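Two-arm sorting cell: what to cut from the budget?
Small Shop Automation > Buying and planning

millrace56
Posted July 3, 2021
We want a second cell for sorting offcut wire by color into plastic bins. The first has two arms on a shared front rail, wrist cameras and gray panels on three sides. Dristari quoted the whole thing as a package, and it came in 16 percent over what I was given. Lead time is 11 weeks. I need to take something out before I sign. Current cell:
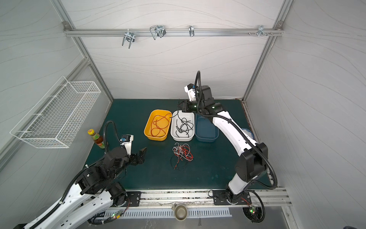 What I'm considering cutting:
1. The second arm
2. The enclosure panels and posts
3. The wrist cameras, replaced by one overhead
4. The service plan

torque_and_tea
Cut the service plan. We paid Gellden for one for two years and used it once, for a cable we could have ordered ourselves. Keep both arms. Wire tangles, and you want one arm free to hold while the other one pulls.

lowbidder
Disagree on the arms. One arm and a cheap clamp will do most of this if you can live with slower cycles. The second arm is the biggest line on any quote I have ever seen. Buy one now and leave room on the rail for the other.

millrace56
Slower is a problem. I should have said that the pile doesn't arrive neat. Red, white and black all come in knotted together, and the clump goes down on the mat in front of the bins.

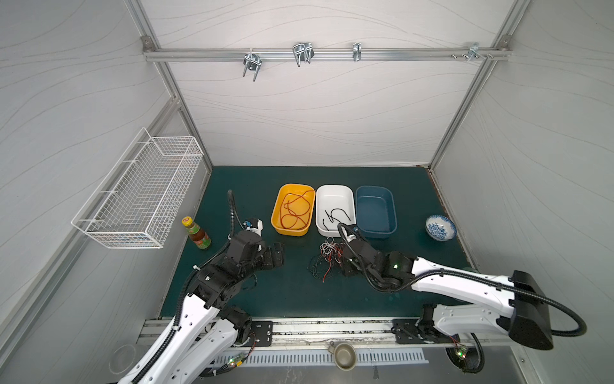 I did ask about one arm now and one later. Dristari will do it, but the second arm would be at next year's price and they charge a separate visit to set it up. On paper I save money until May and then lose it all again.

torque_and_tea
That settles it for me.

lowbidder
Not for me. Get the second visit priced by somebody else. Vellano does setup on other people's cells. Also, why new panels? Buy the extrusion by length and cut it yourself. We saved 20 percent on the frame that way.

gridsquare
Agree on building the frame, but don't drop the panels. Our cameras picked up everything going on behind the cell until we closed it in. And budget for conduit and cable ties. Cables were the item we got most wrong – we ordered for the straight distance and forgot the arms have to move.

millrace56
Good point on the cables. Wrist view from the first cell, for anyone comparing camera options:

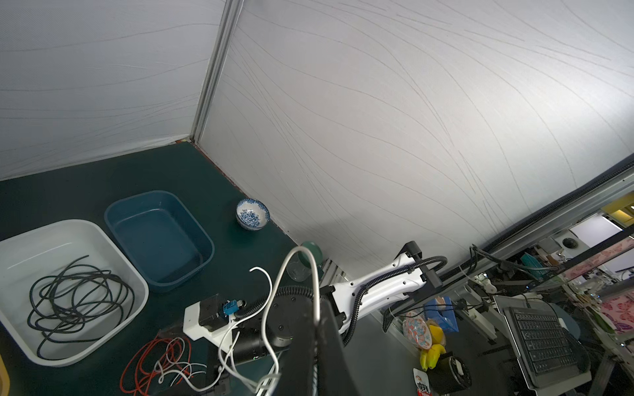 Wrist camera view, with the white and blue bins on the left and the bench outside the panels on the right.

gridsquare
I would keep the wrist cameras. An overhead gets blocked by the arms.

lowbidder
Then mount two overheads. Still cheaper.

millrace56
Plan for now: both arms, wrist cameras, no service plan, and we build the frame ourselves. Strömberg is sending me a price on extrusion and brackets. I'll post the new total when I have it.

torque_and_tea
Ask them for spare gripper fingers on the same order. Shipping is the same either way.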